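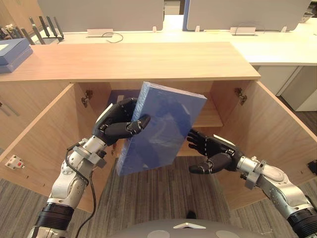 My project was supposed to be a history of the Clarkbridge girls golf team, and it turned into a project about putting, mostly because putting was the part I could get numbers for. I play on the team (badly, sixth spot on a good day) and I wanted to know if our low scores came from long drives or from the greens. Coach kept every scorecard from the last few seasons, and players write their putts in the little row under the score, so I had plenty to read!

I typed in 1,638 holes. Some cards were a mess and I left out any hole where I couldn't tell a 1 from a 7. The players on those cards took 3,911 strokes that weren't putts and 2,551 that were. I figured putts would be a smaller share than that. Our home course, Lukar, has small greens, and I guess I thought small greens meant easy putts.

Next I looked at three-putts. There were way more of them in away matches, and Fludau was the worst by a mile. The greens there slope toward the creek and everybody leaves the first one short going up — me included, twice in one round last August. At home the three-putts bunched up on the two back holes, where you get tired and the sun is in your face.

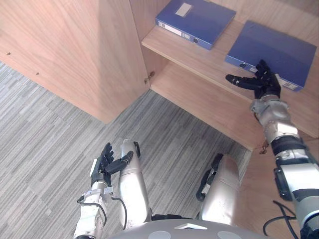
Hashini Munshi thinks I'm being too hard on Fludau, and that we'd putt fine there if we showed up early enough to hit the practice green before teeing off. She may be right. We usually get off the bus and go straight to the first tee, and I didn't write down arrival times, so I can't check it.

I also tried to compare drives, but the cards don't say how far anybody hit it. Mitali Khondokar let me use her own notebook, where she marks fairways hit, and her scores hardly changed between good driving days and bad ones. That's only one player, though, and she chips better than the rest of us.

If I did this again I'd have everyone write down the length of the first putt. Coach says we can start doing that at the Hwang tournament.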